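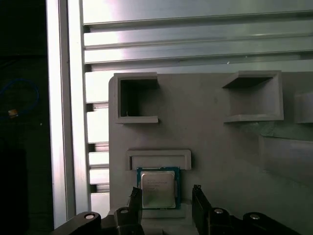
The Adley Quiet Desktop

$547, built to order
Ships without monitor, keyboard or mouse

I started building the Adley after my own computer drove me out of my home office. It had a fan that whined every time I opened a spreadsheet, and I got so tired of it that I was doing my bookkeeping on a tablet at the kitchen table. So I built myself a quiet one. Then my sister wanted one, then her neighbor did, and now it's the thing I sell the most of here at Tiwari Computers (which is still just me, a phone and a back room full of cardboard).

It's a plain desktop computer for email, photos, video calls, taxes, schoolwork, and having way too many browser tabs open. I use one all day and I'm a terrible tab person.

What's in it

Processor: six-core desktop chip with built-in graphics
Memory: 16 GB, two sticks, room for two more
Storage: 1 TB solid state drive
Case: Vostard small tower, black, solid side panels
Cooling: Vallau tower cooler with one large slow fan, plus one case fan at the back
Front ports: two USB, one USB-C, headphone and mic
Back ports: six USB, two display outputs, wired network, audio
Wireless: Wi-Fi and Bluetooth, both built in
Warranty: 18 months, parts and labor

About the noise

People ask me this first, so okay: no, it isn't silent. Any computer with a fan makes some sound. With the Adley under my desk and the window shut I can't pick it out over the fridge in the next room. Export a long video and you'll hear it come up to a soft whoosh, and then it settles down again a minute or so after the job is done. I set the fan speeds by hand on every machine before it goes out, and if you'd like yours a little cooler and a little louder, put that in the order notes and I'll do it for free.

Please don't put it inside a closed cabinet! I had one come back last June that had spent its whole life in a desk cubby with the door shut, and it sounded like a hair dryer. We cut a hole in the back of the cubby and it's been fine.

Can it play games?

Some of them. Older stuff, puzzle games, the farming ones, most things a ten-year-old will ask for. If you're after the big new releases you need a separate graphics card, and the Vostard case is a bit short for the longer cards, so talk to me before you buy one. I'd honestly love to sell you this machine but I'd hate for you to be shoving a card in sideways.

Options

Double the storage: add $100
Second drive for backups, already set up and scheduled: add $100
Wireless keyboard and mouse: ask me what's in stock
Moving your files from the old computer: included if you drop it off, as long as the old drive still works

I nudge everybody toward the backup drive. You plug nothing in, you remember nothing, it runs at 2 a.m. and you forget it's there. If you already back up to an outside drive or online, skip it and keep your money.

Setting it up

Monitor cable goes in the back, down near the USB ports. Power cord at the other end, and flip the little switch next to it, which is the cause of most of my first-day phone calls. The first start takes a few minutes and may restart once on its own. After that it asks for your Wi-Fi password and a name for the computer. Mine is called Toast.

There's a printed sheet in the box with all of this on it, in big type.

Cleaning

The front dust filter pulls straight out from the bottom. Rinse it in the sink, let it dry overnight, slide it back. I do mine twice a year, but we have a dog, and you can probably get by with less.

Ordering and pickup

I build each Adley after you order it, then leave it running overnight before I box it up. Local pickup is free, afternoons, and you can try it out on the counter before you take it home. Shipping is figured at checkout. Save the foam inserts for at least the first month in case it has to travel back to me.

Questions go to the contact form or the shop phone. If I don't pick up I've probably got my hands inside a case, so leave a message and I'll call you back the same day.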